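Hedge Notes from Beaudoin Gardens

Thursday, March 22, 2018
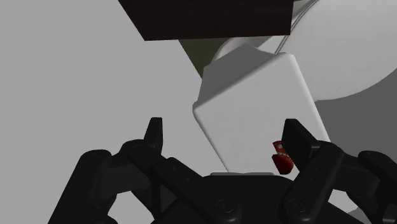
A black two-finger gripper, in a computer rendering.

Boxwood is a patient plant, which is lucky, as most of us prune it like we're late for a bus. If you set in a new row last October, leave the shears on the hook for now. Wait until the new growth is a couple of inches long, then take off the tips and walk away – yes, even if one side looks higher.

Plants should sit 15 inches apart. Closer looks splendid for 2 years and then turns into a wrestling match.

We have 217 small boxwoods left at the Bromora Road lot, and 13 large ones that have been here long enough to get mail. Bring your own boxes.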